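Home | About | Members | Meetings | Minutes | Documents | Contact

KAKNESS RESIDENTIAL SERVICES COOPERATIVE
Working Group on Household and Shop-Floor Automation
Minutes of the March Meeting

Present: Ifeanyi Ibrahim (Chair); Tamunoemi Akpan (Secretary); representatives of the Gronbridge laundry, the Kpodo residence, the purchasing office, and the employee council.

Apologies: The representative of the finance office sent apologies and submitted written comments, which were taken under item 5.

1. Opening and approval of agenda

The Chair called the meeting to order at 2:00 p.m. and confirmed that a quorum was present. The agenda was approved with one change. The discussion of floor-cleaning machines at the Kpodo residence was moved ahead of the discussion of textile handling so that the Kpodo representative could leave early.

2. Minutes of the previous meeting

The minutes of the previous meeting were approved with one correction. Under item 4, "dryer capacity" was changed to "folding table capacity." The Secretary will post the corrected version.

3. Matters arising

3.1 The purchasing office reported that the replacement carts for the Gronbridge laundry had been delivered. Two casters were damaged and the supplier has agreed to replace them.

3.2 The request for a list of tasks now done by hand at both sites was completed. The list was circulated before the meeting. The employee council asked that bed making and the sorting of personal clothing be shown as separate tasks, as they are done by different staff. This was agreed.

3.3 The question of storage for seasonal bedding remains open and was carried forward.

4. Floor cleaning at the Kpodo residence

The Kpodo representative gave a verbal report on the floor-cleaning machine in use in the east corridor. The machine handles the open length of the corridor without supervision. It does not deal well with the threshold at the dining room, and staff still clean that area by hand. Residents have asked that it not run during the rest period after lunch, and the schedule has been changed to suit.

The Chair asked whether the machine had reduced the workload of the evening shift. The representative replied that it had changed the order of the work more than the amount. Staff no longer mop the corridor, but they must clear chairs and walking frames before the machine starts, and someone must empty the tank. The representative considered the machine worth keeping and did not recommend buying a second one at present.

The employee council noted that clearing the corridor is not listed in any job description. The Chair asked that it be added.

It was agreed to continue the present arrangement and to review it at the end of the lease. The Kpodo representative left the meeting after this item.

5. Textile handling and folding

5.1 Background. The Chair reminded members that the group had been asked to advise whether any part of the folding work at the Gronbridge laundry could be done by machine within the next budget period. Flat linen already goes through the ironer and is folded mechanically. The question concerns personal clothing, staff uniforms, and small mixed items, all of which are folded by hand.

5.2 Report on two-arm systems. The Secretary presented a paper on table-mounted systems that use two robot arms to handle cloth. The paper was based on material supplied by Trustilent and on the Secretary's own reading. Members discussed the difference between handling a rigid object, which keeps its shape when lifted, and handling a garment, which does not. The Secretary stated that a sleeve or hem may end up in a different place each time an item is put down, and that the machine must find it again before making the next fold.
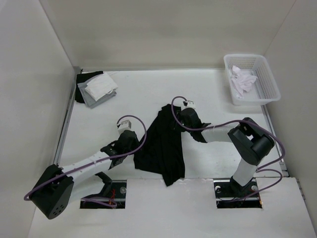 Figure 1. Two-arm work table with a black cloth garment between the grippers. Folded textiles at far left; basket at far right.

The Gronbridge representative observed that dark garments are troublesome for hand folders too, particularly under the older lights, where seams and edges are hard to make out. The folds in the black garment in Figure 1 are only faintly visible, and the representative asked whether a machine would have the same difficulty. The Secretary did not have an answer and undertook to put the question to Trustilent in writing.

The employee council asked how an item reaches the table. The Secretary replied that the supplier's material covers folding in detail and says little about the steps before and after it. At Gronbridge, staff take items from a mixed load, turn them right side out, check the name label, and set aside anything stained or torn. Members agreed that these steps take up much of a folder's attention and that any proposal that left them out would be incomplete.

5.3 Speed. The Gronbridge representative reported on a timing exercise carried out at the laundry. An experienced folder completed 45 mixed items of personal clothing during the timed period, including label checks. The representative cautioned that the load had few fitted items and that the result should not be used as a staffing standard. The employee council asked that this caution be recorded.

The supplier has not provided a comparable figure for a mixed load. Members agreed that no comparison could be made until one was received, and that figures for a single type of garment would not be accepted in its place.

5.4 Space and safety. The purchasing office asked about floor space and enclosure. The Secretary referred members to Figure 1, in which the table stands between walls at the back and on both sides. The purchasing office pointed out that the present folding tables at Gronbridge are open all around and that staff work from both sides. An enclosed table would have to go against the north wall, where the shelving now stands. The Gronbridge representative did not favor moving the shelving, which was installed last year at some expense.

The Chair asked that any supplier be required to state what happens when a person reaches into the work area while the arms are moving. The purchasing office will add this to the standard questions.

5.5 Written comments from the finance office. The finance office asked that any trial be costed to include staff time for loading, checking, and refolding. It also asked whether a trial could be limited to hand towels and uniforms. The Gronbridge representative supported limiting the range of items but noted that hand towels are the least demanding part of the work and that little would be saved.

5.6 Discussion. Views differed on whether the group should recommend a trial. The purchasing office was in favor of a short one, on the grounds that the cooperative would learn more from its own loads than from supplier material. The employee council had no objection in principle but asked for a written assurance that no hours would be reduced during or as a result of a trial. The Gronbridge representative preferred to wait, and said the laundry would get more immediate benefit from better lighting over the folding tables.

The Chair summarized the position as follows. Machines of this kind can be considered for work with a narrow range of items and a person nearby. The group has not received evidence that they can take over the folding of mixed personal clothing at Gronbridge. The Chair's summary was accepted without a vote.

5.7 Decisions. It was resolved:

(a) that no purchase or lease be recommended in the present budget period;

(b) that Trustilent be asked for a demonstration using 6 garment types chosen by the laundry, including at least one dark item and one item presented inside out;

(c) that the purchasing office obtain prices for new lighting over the folding tables, to be considered separately from any question of automation;

(d) that the assurance requested by the employee council be drafted now, so that it is in place if a trial is later approved.

6. Kitchen and dish return

The Chair reported that the kitchen at Kpodo had asked the group to look at automatic tray return. Members felt that the request was not yet clear enough to act on. The kitchen will be asked to state how many trays are returned at the busiest meal, where the delay occurs, and whether the difficulty lies in scraping, stacking, or transport.

The purchasing office noted that a simple conveyor might meet the need and that such equipment falls outside the terms of reference of this group. The Chair agreed to raise the point with the general manager.

7. Staff training

The employee council reported that 3 members of the laundry staff had expressed interest in training on automated equipment. The Chair welcomed this and asked that training be offered during paid hours. The Gronbridge representative asked that it not be scheduled in the same week as the linen count.

8. Other business

The Secretary asked members to send papers in advance of the meeting and to use the shared folder. Two papers for this meeting arrived by e-mail after the agenda had been issued.

The purchasing office asked whether the group's name should be shortened. No decision was taken.

9. Action items

Secretary: post corrected minutes; write to Trustilent on dark garments, mixed-load figures, and the demonstration.
Purchasing office: lighting prices; addition to the standard supplier questions; follow up on casters.
Gronbridge representative: select garment types for the demonstration.
Employee council: first draft of the assurance on hours, with the Chair.
Kpodo representative: add corridor clearing to the evening job description.
Chair: tray return, with the general manager.

10. Next meeting

The next meeting will be held at the Gronbridge laundry so that members can see the folding area in use. The Secretary will circulate the time. Members are asked to wear closed shoes.

The meeting was adjourned at 3:50 p.m.

Minutes recorded by Tamunoemi Akpan, Secretary
Reviewed by Ifeanyi Ibrahim, Chair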